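Support > Flundlow folding cell > Faults and safety

Why did ours stop holding the cloth halfway through a job?
In our case it was the right gripper. It reported a firm hold when the jaws hadn't closed fully, and the arm carried on as if it had the fabric. Jitov, who supply the software, called this rare. We logged it 44 times in 2953 folds, so make of that what you like.

Has the October update cured it?
The release notes say so. Alper Dağdelen ran 2000 folds on the old version and hasn't finished the same run on the new one. Until he has, treat it as open.

Is it dangerous?
A dropped shirt isn't. An arm that believes it is holding something and pulls hard towards you could be – keep hands off the table while the arms have power, even if they look parked.

Can I just restart it?
You can, and it will probably behave for a while. That clears the message and tells you nothing about the fault. Save the log first, then send it to Elif Naz Dönmez.

Does it happen with every garment?
We were told thin cotton only. Volkan Soylu has had it on towels too.

What should I check before calling?
Jaw pads, the cable at the wrist, and fault code 3 in the log. Check both arms, whatever the screen says.

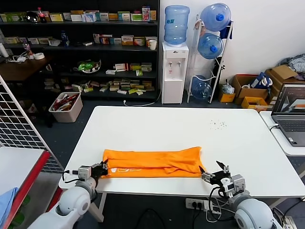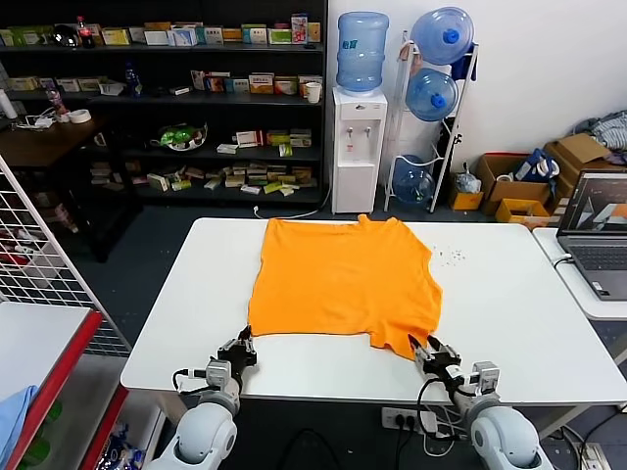
Both arms at the table with an orange garment.

Contact the Flundlow support desk | © Flundlow | Back to top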